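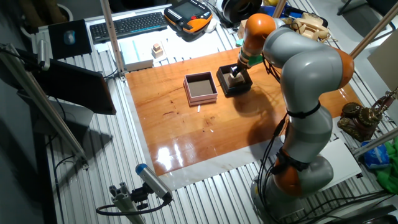
Ernährung und Klima, Teil 2: Speisepläne in der Gemeinschaftsverpflegung
Skript zur Vorlesung, Stand 29. Januar 2018
Lehrende: Fiorella Monti, Sinan Yaman (Übung)

Das Skript ersetzt die Mitschrift nicht. Die Tabellen aus der Vorlesung sind nur zum Teil enthalten, die Herleitung der Emissionsfaktoren steht in Teil 1.

## 1. Gegenstand

In Teil 1 ging es um einzelne Lebensmittel und um die Frage, welche Emissionen ihnen zugerechnet werden. In diesem Teil betrachten wir ganze Speisepläne. Gemeinschaftsverpflegung umfasst Betriebskantinen, Mensen, Schulküchen, Krankenhäuser und Heime. Für alle gilt, dass eine kleine Zahl von Personen über das Angebot entscheidet und eine große Zahl von Personen daraus auswählt.

Wir unterscheiden drei Ebenen:

- **Beschaffung:** Welche Rohwaren kommen ins Haus, in welcher Menge und von wem?
- **Rezeptur:** Wie viel tierisches Produkt enthält eine Portion?
- **Auswahl:** Welches der angebotenen Gerichte nehmen die Gäste?

Die meisten öffentlichen Debatten drehen sich um die dritte Ebene, also um Verzicht und persönliche Entscheidung. In der Küche wird der größere Teil vorher festgelegt. Ein Eintopf, in dem ein Teil des Hackfleischs durch Linsen ersetzt wurde, senkt die Emissionen auch dann, wenn alle Gäste dasselbe bestellen wie bisher.

## 2. Systemgrenze

Vor jeder Rechnung wird die Systemgrenze festgelegt. In der Übung verwenden wir durchgehend die Grenze „bis zur Küchentür“. Enthalten sind:

- Landwirtschaft einschließlich Futtermittel und Düngung
- Verarbeitung beim Lieferanten
- Transport und Kühlung bis zur Küche
- Verpackung

Nicht enthalten sind Zubereitung, Spülen, Beheizung des Speisesaals und Entsorgung. Lebensmittelabfälle gehen trotzdem in die Rechnung ein, weil wir eingekaufte Mengen zugrunde legen und keine verzehrten. Wer mit verzehrten Mengen rechnet, unterschätzt Küchen mit hoher Überproduktion. Dieser Fehler kommt in studentischen Arbeiten häufig vor.

Landnutzungsänderungen (Rodung für Weideland oder Sojaanbau) werden getrennt ausgewiesen. Je nach Annahme verschieben sie das Ergebnis für Rindfleisch stark. Eine Arbeit, die beide Posten in einer Zahl zusammenfasst, muss das angeben.

## 3. Rechenbeispiel Firnedville

Die Betriebskantine in Firnedville wird vom Caterer Marras bewirtschaftet. Sie gibt pro Öffnungstag 500 Mittagessen aus. Küchenleiter ist Corrado Benedetti, die Einkaufsdaten hat Hiwot Gebretsadik aufbereitet.

Ausgangswert: 826 g CO₂-Äquivalente pro Essen (Mittel über alle Gerichte, gewichtet nach verkauften Portionen).

Zielwert des Betreibers: 700 g CO₂-Äquivalente pro Essen.

Tagesemissionen vorher:

> 500 × 826 g = 413 kg

Tagesemissionen beim Zielwert:

> 500 × 700 g = 350 kg

Die Differenz beträgt 63 kg pro Öffnungstag. Zu beachten ist, dass der Mittelwert *gewichtet* sein muss. Steht ein Linsengericht auf dem Plan, das kaum jemand nimmt, sinkt der ungewichtete Mittelwert, die tatsächlichen Emissionen bleiben aber fast gleich. In der ersten Auswertung der Kantine war genau das passiert. Die Zahl sah gut aus, der Einkauf von Rindfleisch hatte sich nicht verändert.

### Welche Gerichte tragen den Wert?

In Firnedville stammte der größte Teil der Emissionen aus wenigen Gerichten mit Rindfleisch. Danach folgten Gerichte mit viel Käse. Der zweite Punkt wurde im Betrieb zunächst übersehen, weil die Käsegerichte als vegetarisch gekennzeichnet waren und intern als „grün“ galten. Ein überbackener Auflauf mit Hartkäse kann über einem Geflügelgericht liegen. Die Kennzeichnung „vegetarisch“ ist also keine Aussage über die Klimawirkung, und umgekehrt sagt ein niedriger Klimawert nichts über Tierhaltung. Beide Fragen müssen getrennt diskutiert werden, siehe Abschnitt 6.

## 4. Maßnahmen

**Rezepturänderung.** Fleischanteil senken, Anteil von Hülsenfrüchten und Getreide erhöhen. Gut geeignet sind Schmorgerichte, Saucen, Füllungen und Frikadellen. Schlecht geeignet sind Gerichte, bei denen das Fleischstück sichtbar im Mittelpunkt steht.

**Reihenfolge auf der Karte.** Das pflanzliche Gericht wird zuerst genannt und trägt keine eigene Rubrik. Eine Rubrik „vegan“ am unteren Rand des Plans wird von Gästen, die sich nicht als vegan verstehen, oft gar nicht gelesen.

**Benennung.** Der Name beschreibt Geschmack und Zubereitung. „Geröstete Aubergine mit Tomate und Kapern“ verkauft sich in der Regel besser als „Veganer Auberginenteller“. Die Kennzeichnung bleibt erhalten, steht aber als Kürzel hinter dem Namen.

**Voreinstellung.** Bei Veranstaltungen und Sitzungen wird pflanzlich geliefert, sofern niemand etwas anderes bestellt. Alle Optionen bleiben verfügbar. Die Bestellmaske muss das deutlich anzeigen, sonst entsteht der Eindruck einer versteckten Vorschrift.

**Preis.** Das pflanzliche Gericht darf nicht teurer sein als das günstigste Fleischgericht. Querfinanzierung ist möglich, muss aber mit der Kostenstelle abgestimmt werden.

**Fester fleischfreier Tag.** Diese Maßnahme ist leicht zu kommunizieren und erzeugt den meisten Widerspruch. In Firnedville wurde sie geprüft und verworfen. Aldo Piras, der die Belegschaft vertrat, hielt sie für vermeidbar, solange die Rezepturen noch nicht überarbeitet waren.
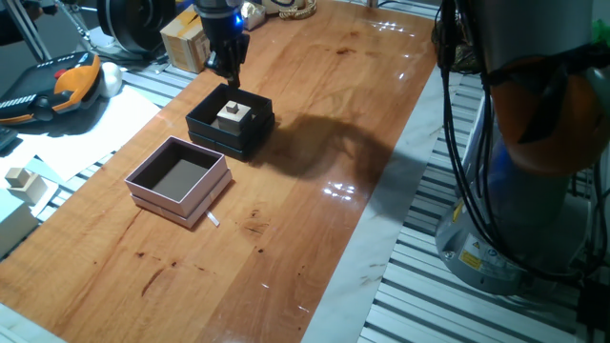 *Abb. 1: Schwarzer Kasten auf lackiertem Holztisch, darüber der Greifer.*

## 5. Nährstoffe

Eine Umstellung wird nur akzeptiert, wenn die Versorgung gesichert ist. Zu prüfen sind mindestens:

- Eiweiß: Menge und Zusammensetzung. Hülsenfrüchte und Getreide ergänzen sich, sie müssen dafür nicht im selben Gericht stehen.
- Eisen: pflanzliches Eisen wird schlechter aufgenommen, Vitamin C in derselben Mahlzeit verbessert die Aufnahme.
- Vitamin B12: in rein pflanzlicher Kost ohne Anreicherung nicht in ausreichender Menge enthalten.
- Calcium und Jod: abhängig von Getränken, Salz und angereicherten Produkten.

Eine Betriebskantine deckt nur eine Mahlzeit am Tag ab. In Heimen und Krankenhäusern, wo die gesamte Kost aus einer Küche kommt, gelten strengere Anforderungen. Ergebnisse aus Kantinen dürfen nicht ohne Prüfung dorthin übertragen werden.

Zur Planung wird in der Übung das Programm Hedeo verwendet. Es rechnet Nährwerte und Emissionen aus derselben Rezeptdatei. Bekannte Einschränkung: Garverluste werden nur beim Gewicht berücksichtigt, bei den Vitaminen nicht.

## 6. Begründungen und ihre Reichweite

Für weniger tierische Produkte werden verschiedene Gründe genannt: Klima, Tierwohl, Gesundheit, Wasser und Fläche, religiöse Speiseregeln. Sie führen nicht immer zum selben Speiseplan.

Wer nur auf Emissionen achtet, kann Rind durch Huhn ersetzen. Die Zahl der gehaltenen und geschlachteten Tiere steigt dabei deutlich, weil ein Huhn viel weniger Portionen liefert. Aus Sicht des Tierschutzes ist das ein Rückschritt. Wer auf die Fläche achtet, bewertet Weidehaltung anders als jemand, der auf Methan achtet. Ein Speiseplan mit Fastentagen kann viel Fisch oder Käse enthalten und hat dann keinen besonders niedrigen Klimawert.

In Hausarbeiten ist anzugeben, welches Ziel verfolgt wird. Mehrere Ziele sind zulässig, ihre Gewichtung ist dann offenzulegen.

## 7. Vergleichsfall Clastiria

Die Schulküche in Clastiria hat im Oktober mit der Überarbeitung ihrer Rezepturen begonnen. Auswahl und Preise blieben unverändert. Daten liegen bisher nur für den Einkauf vor, eine Befragung der Schülerinnen und Schüler fehlt. Der Fall eignet sich zum Üben der Systemgrenze, da die Küche auch eine Kindertagesstätte beliefert und beide Einrichtungen auf derselben Rechnung stehen.

## 8. Aufgaben zur Übung

1. Berechnen Sie für Firnedville die Tagesemissionen, wenn nur die Hälfte der angestrebten Senkung pro Essen erreicht wird.
2. Ein Rindergulasch wird auf zwei Arten geändert: halbe Fleischmenge mit Bohnen oder vollständiger Ersatz durch Geflügel. Vergleichen Sie nach Klima und nach Zahl der Tiere. Die Faktoren entnehmen Sie Teil 1.
3. Formulieren Sie die Namen von drei pflanzlichen Gerichten Ihrer Mensa neu, ohne die Zutaten zu verändern.
4. Erläutern Sie, weshalb der ungewichtete Mittelwert in Abschnitt 3 zu einem falschen Schluss führt.

Abgabe der Lösungen bei Sinan Yaman, handschriftlich oder als Ausdruck. Bei Aufgabe 2 bitte den Rechenweg angeben.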